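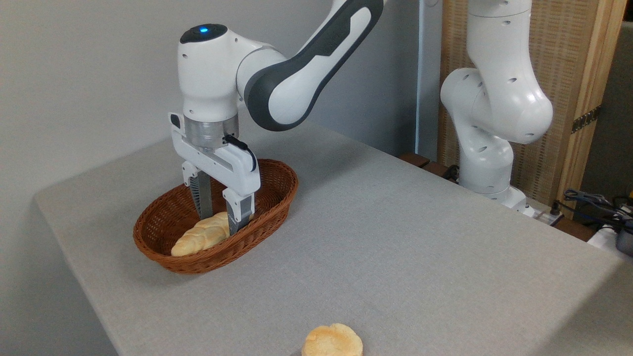 Dec 26, 2019

Quiet day in the workshop, which suited me fine, and I finally got to the bread. I have been promising Khrystyna this entry for longer than I care to admit, so I'm going to write it out properly and she can scold me for the handwriting later when she types it up.

The question on the table is the Farkstead display set: which loaves go in which baskets, and how they look once they are in there. Farkstead want their shop tables to feel like somebody's kitchen, generous and a bit untidy, and the first round we showed them (the one with everything lined up like shoes) got a polite no. Fair enough. I didn't like it much either.

So, the oval wicker one with the rolled rim. I keep coming back to it. The reddish brown is a good deal warmer than the straw-colored baskets Tratano sent us, and against the light gray cloth it does most of the work before you have put any bread in at all. I had been worried that the color would fight with a dark crust, and it may yet, but the braided loaf is so pale and yellow that the two sit together beautifully. There is a little shine on the braid as well, enough to catch the light along the twists.

I put the braid toward the front end of the basket and left weave showing around and behind it. Mizanur would have centered it. We have had this argument before and I expect we'll have it again in April when the next set is due, but I think a loaf in the dead middle of an oval basket looks as if it's waiting to be weighed. Pushed forward, it looks as though somebody has already taken the other one home. He is welcome to write his side underneath, I have left him half a page.

Turned the basket on the diagonal too. Straight on, the handsome side of the wicker gets lost and all you notice is the rim. On the slant you get the length of it, and you can see down into the weave, which is tight and runs diagonally itself. Small thing, but it pleased me.

The flat round bun is staying out of the basket for now. I tried it tucked in beside the braid first and it looked squashed, poor thing, like the last person into the elevator. Out near the front edge of the table it has some room, and the puffed, uneven edge is worth showing off. The top is lightly browned, a shade or two deeper than the braid, so it ought to go in a basket of its own or on a board. Rizwan has a board at home that he swears is the right size. He has sworn this about other things. We'll see it when he brings it in.

Some notes on the cloth while I remember. The gray is good and I'd like to keep it. Tahmineh suggested a cream, and I did lay the cream one out this morning, but pale bread on pale cloth goes to nothing, and I folded it up again within a few minutes. It's back in the long drawer, under the checked ones. Please shake the gray one out before you use it, and do it outside – the crumbs I swept up today were not all mine.

Costs, so that they're written down somewhere other than the back of my hand: the Sikder quote came in at 400 for the full order of baskets, 66 of them, ovals and rounds mixed. Necati thinks we can do better on the rounds. I'd leave the ovals alone at that price and not annoy anyone. We need eight for the first Farkstead table and six for the second, and the remainder can wait on the shelf by the window, where it's dry.

Still to do:

Try the oval with a dark loaf, something with seeds if the bakery has one.
Ask Khrystyna whether a napkin under the braid is too much. I suspect it is, but I'd like to be talked into it.
Board for the flat bun (Rizwan).
Second table layout, once the first is agreed.

I've left the list pinned over the sink as well, next to the key for the long drawer.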